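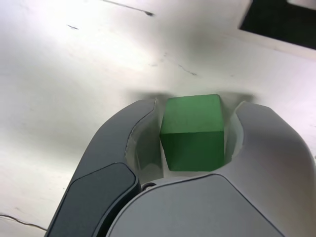 Page last changed: 20/03/2024

Every December I tell myself that next year something else will empty the dishwasher. I have been saying this for 11 years, and for most of them I had an article to back me up. The article always has a humanoid in it, and the humanoid is always holding a plate. The plate never seems to have egg on it.

So let me put down where I think things stand, as a person who follows this stuff too closely and still does all her own laundry.

A robot can hold a block. I mean that as praise. A wooden cube between two gray fingers is years of somebody's work, and I've read enough of the papers to know how many blocks got shoved across how many tables first. The cube is a decent thing to start on. It has flat sides. It doesn't sag or drip, and if you squeeze it a bit too hard it stays a cube. Very little in my kitchen can say the same.

Take a wet dish towel. You pick it up by a corner and now it's a different shape. Pick it up by the middle and it's another. I fold one without looking while arguing with the radio. The folding demo I watched last winter took 700 seconds to do a single towel, and the video was sped up so that you wouldn't notice. I noticed, because the clock on the wall behind it was going like a fan.

The shop floor is further along, as you'd expect. My brother-in-law's employer, Vuvico, packs faucet parts, and they put in an arm from a company called Jaltell to move boxes from one belt to another. It does 900 boxes a shift and doesn't complain about the music. But the boxes are all one size, they come in facing the same way, and there's a painted line on the floor that people aren't supposed to cross. When marketing changed the box to a glossier one, the arm had a bad week. The people on the next line over, who sort loose washers and gaskets out of a bin by hand, have not been troubled by any machine so far.

My house has no painted line. It has a dog, a rug that travels, and a drawer that opens only if you lift it first and swear.

I do own one household robot, a Zadholm vacuum, and I'll be fair to it. It cleans the hallway well. To let it clean the hallway I pick up the shoes, the dog's rope, two charging cords and whatever the dog has been keeping for later, and by then I've done what I would call the chore. The vacuum cost me $708. I could have had a very nice broom.

The dishwasher is still the test I'd use. Forks tangled in a basket, glasses you can barely see, one pan jammed in sideways by a member of the family who will not be confessing. Then the cupboard, where the bowls only fit if the small ones go in first. I asked about this in the comments over at the Sfakianakis blog, where people who build grippers hang out, and the answers ran from two years to "please buy plastic cups." I liked the second one better. It sounded like it came from a person who had swept up some glass.

I'm not sour about any of it. I remember when these arms couldn't pick up the block either, and I expect the towel will fall eventually, and then the fitted sheet, which I can't fold myself and would pay good money to watch. If you've got a machine at home that does a real chore from start to finish, with no tidying up beforehand, leave a comment and tell me which one. The washing machine doesn't count, I still have to carry everything down the stairs.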